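Why Does Wood Have Stripes?

Run your finger along a wooden table and look really closely. See all those thin lines, some a bit darker, some a bit lighter? They are called the grain, and every one of them has something to tell you about how a tree grows!

A tree gets fatter every year by adding a new layer just under its bark. In spring there is usually plenty of water, so the tree grows fast and makes pale, soft wood. Later in summer it slows down and the new wood comes out darker and tighter. One pale band plus one dark band makes one year. Slice straight across a trunk and you get circles, like a target. My neighbor Vija Sepp has a slice of an old oak from Trodside in her hallway, and when her grandson and I counted the rings we got to 109! (We lost our place twice and had to start over.)

So how do circles turn into stripes? Try it with a rolled-up pancake. Cut across the roll and you see a swirl. Cut along it, from one end to the other, and you get long lines. Boards are mostly cut the long way - that's why the grain runs along them.

Not everything with a wood pattern is a solid plank, though. Some tabletops and floors are laminate, made of pressed layers with a printed picture of wood on top. They can fool grown-ups too!
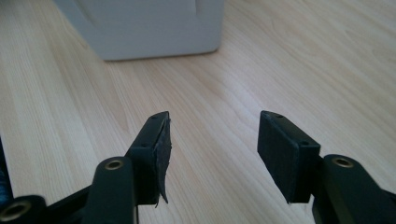 A good way to play wood detective is to find the edge of a board and peek at it. On solid wood the lines carry on over the edge and down the side. On laminate they often stop, or the edge is a separate strip. Another clue is repeats. Real trees never grow the same pattern twice, so if you spot the very same knot in two places, you have probably found a print.

Put a sheet of paper over some rough wood and rub it gently with the side of a crayon. If the grain is bumpy enough, the stripes will come up on your paper. Old fence boards work best, and bark is great too - just mind the splinters!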